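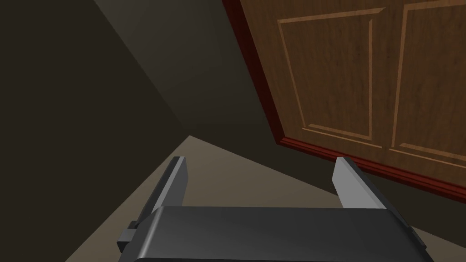

**Figure 2.1** Soft highlights along a dark, slightly glossy surface, with pale gray plates beyond it. Computer rendering.

# Chapter 2: Shine, Shade, and the Look of Surfaces

Go outside on a clear morning after rain and look at the street. The pavement was dull gray yesterday, and now it's nearly black, with bright streaks wherever the sky bounces off it. The same stones are there, the same sun is up, and yet a thin film of water has changed the whole look of the place! Once you start noticing this kind of thing, it's very hard to stop. You'll find yourself tilting spoons at dinner.

In Chapter 1 we followed light in straight lines from a source to a screen. Now we let it run into things. Almost everything you see, apart from lamps, screens, flames, and stars, you see by light that started somewhere else and bounced. The way it bounces depends on the surface, and your eyes are so good at reading the results that you can usually tell satin from cotton across a room without touching either one.

## Two kinds of bounce

Start with a mirror. A narrow beam arrives, and a narrow beam leaves. We measure both angles from the **normal**, an imaginary line standing straight up from the surface. If the beam comes in at 65 degrees from the normal, it goes out at 65 degrees on the other side. This is called **specular reflection**, and it works just as well for a pond, a polished floor, or the back of a watch.

Now swap the mirror for a sheet of plain white paper. The same beam arrives, but the light leaves in every direction. Walk around the desk and the bright spot stays where it is, visible from every seat. This is **diffuse reflection**. Paper looks flat to us, but at a tiny scale it's a tangle of fibers, and light gets scattered among them before it finds its way back out.

Most surfaces do a bit of both, and that's where the fun begins. An apple has a waxy skin that gives a small white highlight from the window, and under the skin there's color that scatters light all over the place. Look closely and you'll see that the highlight is the color of the window, while the rest is the color of the apple. Painters have used this for centuries, and you can check it with any piece of fruit in your kitchen.

## Why dark things can look shinier

Put a black glazed plate and a white glazed plate side by side under one lamp. Many people will tell you the black one is shinier, even when the glaze on both is identical. The white plate sends back plenty of diffuse light, so its highlight has to compete with a bright background. The black plate absorbs most of what gets past the glaze. Its highlight has the stage to itself.

The shape of the highlight matters too. On a smooth, polished ball it's small and sharp. Roughen the ball a little with fine sandpaper and the highlight spreads and softens. Keep sanding and it fades into a broad, gentle glow.

## What about color?

Light from a red laser pointer might have a wavelength of 645 nanometers. Shine it on white paper and you see a red spot. Shine it on deep blue paper and the spot is much dimmer, because the blue dye absorbs most of that light. We'll come back to wavelength later in the chapter, when we visit the dye works at Warkska and find out why two fabrics that match in the shop can clash in daylight.

## Try it: The Cekico spoon walk

This activity takes 20 minutes and is named for the lakeside town of Cekico, where the water changes from mirror to matte as the evening wind picks up. You'll need a metal spoon, a sheet of white paper, a desk lamp, and some wax paper.

1. Darken the room and switch on the lamp.
2. Lay the spoon on the white paper and find the lamp's highlight in its bowl.
3. Move your head slowly from left to right. Write down what the highlight does.
4. Cover the spoon with wax paper and repeat.
5. Sketch both results, using an arrow for the direction you moved.

Keep your sketches. You'll need them for Section 2.1, where we draw the path of each ray and work out where the highlight has to be.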